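Search the forum Go Advanced search

Big blue plastic bins for the utility room – worth it or not?

malou_skov
2023-06-02
I'm trying to get the utility room into some sort of order and keep being told to buy big open bins, one for each type of thing, and chuck it all in. Recycling in one, outdoor gear in another, the dog's stuff in a third. The Flinel ones are the ones everybody links to. I don't believe it. Every large container I've ever owned has become a deep pile with the thing I want at the bottom. Has anyone lived with these for longer than a fortnight and still likes them?
Malou Skov

dripfeed
Had two Flinels since February. They hold a lot, they hose out, they don't smell. I'm not going to pretend they changed my life, but the wellies used to be all over the floor and now they aren't.

Pelham90
How do you find anything though? "Holds a lot" is the problem she's describing.

dripfeed
Wellies are quite large. I find them.

hafthor_a
I'd want to know what people are comparing them with. A cardboard box is free. The Parkon crates at the discount place are smaller, they stack, and you can see what's in them. I paid 599 kroner for my large blue one and I've gone back and forth on whether that was stupid. It is well made, I'll give it that. The base is properly smooth, so grit wipes straight out, and my old crate had a ribbed base that held on to every bit of soil from the potatoes. But smooth also means everything slides to one end when you drag it.

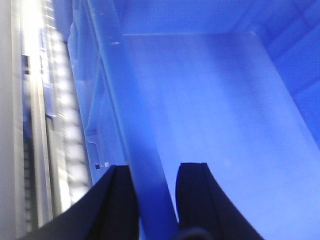

Blue bin, flat floor and straight rim

My complaint is with the advice more than the bin. "One category per bin" sounds fine until you try to say what category a torch is in. Mine started out as garden things and by the end of the month it had an extension lead in it and somebody's swimming goggles.
Hafþór Arnardóttir

tinlid
The base looks all right to me. Does the rim dig into your hands when it's full? That's what finished me off with the Takács one. Lovely thing, couldn't carry it to the car.

hafthor_a
I don't carry it full. I tried once with compost and put it down again after two steps.

tinlid
So it's furniture.

hafthor_a
More or less, yes.

Ostitz_fan
Going to disagree with most of this. You're all filling them to the top and then blaming the bin. Put smaller boxes inside. I have the Ostitz inserts in mine, three across, and the torch has lived in the same one for ages. The flat floor is what makes that work – on a ribbed one they rock about.

Pelham90
So the answer to a box that doesn't work is to buy more boxes. Who'd have thought it.

Ostitz_fan
Shoeboxes do the same job, nobody's forcing you to spend money. You asked how people find things and I told you.

malou_skov
The shoebox idea is the first thing I've read that I might try. I'm still doubtful about the size though. The gap beside my washing machine is 768 mm and I need to get past whatever goes there with a basket in my arms. Does anyone have outside measurements? The shop page only gives litres, and I can't picture litres.

dripfeed
I'll measure mine tonight. Measure at the top, by the way, the rim sticks out further than the base on these.

Pelham90
Or get a shelf. My shelf is 1000 mm wide, cost less than a bin, and everything on it can be seen from the door. I'll keep saying it until the thread gets locked.

tinlid
Where do the wellies go on your shelf?

Pelham90
Bottom. On newspaper.

dripfeed
Mud and all. Right. Measured it, and it'll go in your gap, Malou, but you'd be turning sideways to get past with the basket. I wouldn't.

malou_skov
Thanks, that's what I was afraid of. One bin under the window for the boots and dog towels then, with shoeboxes for the small stuff, and I'll look at a shelf for the washing machine side. If it's a heap by the autumn I'm coming back here to moan at Ostitz_fan.

Ostitz_fan
Fine by me. Label the shoeboxes.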